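CPUの載せ替えセル、グリッパーの指先とカメラの面倒の見方を教えてください

Raimonds Kairys

こんにちは。デスクトップPCを横倒しにして、CPUをつまんでソケットまで運ぶセルを6月から任されています。アームは1本、指は2本、手首にカメラ。セルの名前は前任者がつけた「Kivi」で、私もそのまま呼んでます(由来は知りません)。

困っているのは、CPUを治具から取るところまではきれいなのに、ソケットの上まで持っていくとわずかに回って見えることです。最大で5回に1回くらい。ずれたら止めて、手で戻して、また最初から。これが続くとけっこうへこみます……。

やってみたのは、指の取り付けネジの増し締めと、グレーの治具プレートの位置の教え直し。手首カメラのレンズも拭きました。少し良くなった気がしたんですが、翌日の朝にはまた元どおりでした。ピンを曲げたくないので下ろす速度はかなり落としてあります。

もうひとつ、ケーブルです。アームから出ている黒いケーブルが輪になって余っていて、手首を回すと引っぱっているような気がしなくもないです。これも関係ありますか？作業の様子を貼っておきます。
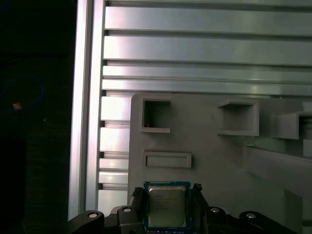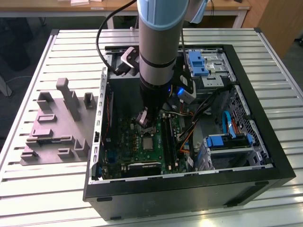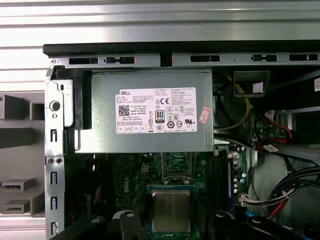
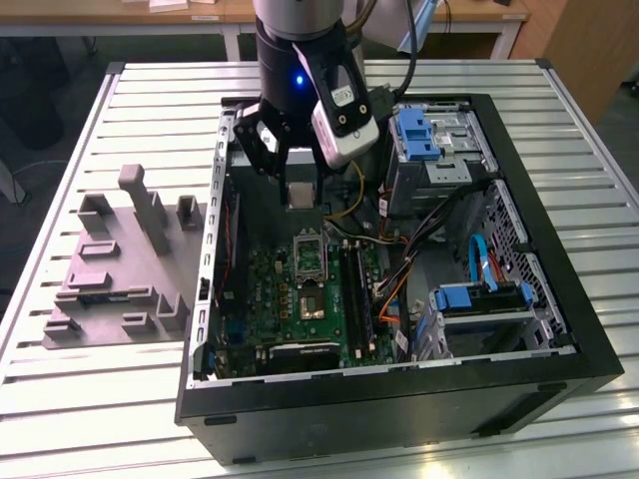
寄せられた回答

Durnolent

指は疑ってもいいけど、私ならまずCPUのつかみ方を見ます！うちも似たようなセルで、同じ症状に半年つきあいました。

薄い板を両側からはさむので、左右の指先が平行でないと、持ち上げた瞬間は平気でも移動中にくるっと逃げるんですよね。増し締めだけだと、ずれた位置のまま固めてしまうことがあります。こんな順番でやってみてください。

1. アームを止めて、指を両方とも外す。取り付け面のほこりを無塵布で拭く（うちはここに細かい樹脂の粉がたまってました）
2. 指を仮止めして、壊れたCPUか同じ厚みの板をはさませる。はさんだ状態で左右のネジを交互に締める
3. 治具から取って、ソケットの上で止めて、また治具に返す。CPUは下ろさない。これを繰り返して、手首カメラの画像を最初の1枚と見比べる
4. それでも回るなら、把持力を少し上げるか、指先の当たり面を替える

3でずれが出なければ、つかみ方ではなくカメラか座標のほうです。朝になると戻るというのも気になるので、電源を入れた直後としばらく動かした後の両方で試してください。うちは暖機の動作を600秒入れてから落ち着きました。

あとケーブル、関係あると思います。余っているのはいいんですが、手首を回しきったところで張るのはだめです。一番きつい姿勢で止めて、指で軽く押してみて、遊びがなければ留め直し。留める位置は関節をまたがないように！

triltov_308

指先にゴム貼れば直るよ。以上。

Erovau

上の人、ゴムは静電気対策のものにしないと怖いです。それに厚みの分だけつかむ位置が変わるから、貼ったら教え直しも必要ですよ。

私からは治具の話を。プレートをテーブルの溝にどう固定してますか？うちは片側のボルトだけで留めていて、ケースを入れ替えるたびに肘が当たって少しずつ動いてました（恥ずかしい）。対角で2か所留めて、テーブルに位置決めの当てをひとつ足したら収まりました。PCケースのほうにも当てがあると楽です。手で置いている限り、毎回同じ場所には来ないので。

それと、下ろす前にソケットのレバーが上がりきっているかの確認を手順書に入れておくといいです。うちの手順書では141番で、なぜか一番よく飛ばされる項目です。

コメント

Raimonds Kairys：ありがとうございます！指を外したら取り付け面が本当に粉だらけでした。今、仮止めからやり直してます。プレートは……片側だけでした。

Durnolent：あ、やっぱり。3の結果が出たら教えてくださいね。

kivi好き：セルの名前がかわいい

triltov_308：静電気は考えてなかった、すまん

このサイトでは、表示の改善とアクセス状況の把握のためにCookieを使用しています。閲覧を続けると、Cookieの使用に同意したものとみなされます。設定はいつでも変更できます。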